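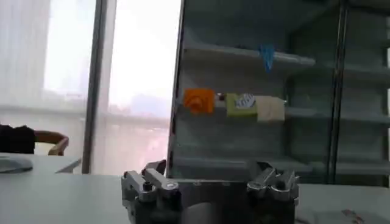 Pinza abierta frente a la vitrina, vista desde la cámara de muñeca.

Teleoperación: cierre de la campaña de vitrina en Florley

El conjunto de demostraciones de alcance a estante queda cerrado con 1292 episodios grabados por control remoto, de los cuales 1271 han pasado el filtro de sincronización. Los restantes se descartaron por saltos en la marca de tiempo entre la cámara y los codificadores de las articulaciones. No se repetirán.

Cada episodio parte de una postura libre sobre la mesa blanca. El operador mueve el brazo con el mando maestro, orienta la pinza hacia el objeto indicado y confirma la apertura antes de iniciar el avance. El registro guarda posición articular, apertura de los dedos, imagen de muñeca y órdenes del mando - estas últimas sin filtrar, a petición del grupo de Ultis, que entrena con la señal en bruto.

El cristal sigue siendo el punto débil. Con luz de ventana lateral los reflejos se desplazan al girar la muñeca, y las políticas entrenadas con pocos episodios tienden a corregir la trayectoria sin necesidad. Por eso se pidió a los operadores que variaran la inclinación de la cámara durante la aproximación.

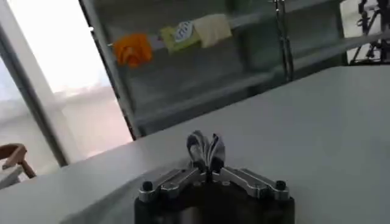

Pinza con los dedos juntos y la muñeca inclinada respecto a la mesa.

Cambios en el protocolo a partir de noviembre:

El retardo admitido entre mando y brazo baja a 195 ms. Por encima de ese valor, Bite detiene la grabación y marca el episodio como incompleto.

La calibración de apertura se repite cada 5 episodios, con un ciclo completo de cierre en vacío.

La guía manual, con el brazo en compensación de gravedad, se reserva para los tramos cortos de orientación. El resto se hace en remoto.

Los datos están en el servidor de Guler, en el formato habitual. Las incidencias de lectura se comunican por el canal de datos, indicando el número de episodio y la versión del lector.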